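Puldale 工位记录

2026-04-10 整机拆装示教数据，硬盘托架部分

今天只采硬盘托架一项，CPU 和内存沿用上一批的数据，不重采。机箱侧放，开口朝上，侧板事先拆掉，处理器不装。操作端为 Mélanie Thibodeau，我负责复位和标注。

1. 采集设置

固定机位未动，沿用上次标定。台面铝型材槽的反光仍偏强，曝光下调一档后标签区域可读，槽缝处还有过曝，暂不处理。Collet 的录制端与控制端时间戳对齐后开始，每条示教从夹爪离开待机位算起，到夹爪松开并退出机箱上沿为止。

托架为蓝色塑料件，包在 3.5 寸硬盘四周。夹爪夹托架，不直接夹盘体。夹持力取 Trudico 配置里的低档，高档时托架侧边会变形，入位后卡扣不回弹。

2. 动作分段

分四段：接近、对位、推入、松开。拔出方向另记一类，标签不与插入混用。对位段要求硬盘先带倾角，进入仓位上方后再转正；若一开始就端平，夹爪外壳容易碰到机箱边沿。 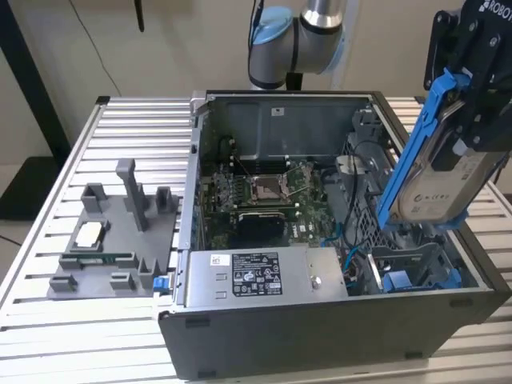
3. 结果

共录 31 条，其中有效 13 条。剔除的主要原因：

- 对位段停顿过长，操作端在等画面，约 6 条。停顿本身不算失败，但策略会学到原地不动，先单独存放。
- 推入时托架偏斜，卡住后强行退回。保留原始数据，标为失败样本，不进训练集。
- 松爪后托架被带起，共 2 条。夹爪张开量不足，已在控制端改大。
- 其余为线缆进入仓位路径，复位时没有理好，属于我的问题。

有效样本里插入多、拔出少，比例不平衡。下次先补拔出。

4. 待办

- 机箱位置目前每条几乎相同，需要加平移和小角度旋转。Musyoka Mosoti 建议按网格给位置，不要靠手随便挪，同意。
- 左侧灰色打印夹具这次未使用，位置不要动，CPU 一项的坐标以它为基准。
- 力矩通道在推入段有尖峰，先查是接触引起还是采样丢点。Girkico 的驱动版本记下来再查。
- 标注工具中“松开”的起点定义不一致：我按指令时刻标，Mélanie 按手指开始移动标。统一为后者，今天的条目由我重标。

重标完成之前不要把这一批合入主数据集。

打印本页 | 用电子邮件发送

相关记录
内存条插拔：夹持点对比
CPU 固定杆开合，示教重采（10 月）
Collet 录制端时间戳漂移排查
Trudico 夹持力档位表
机箱复位步骤，修订稿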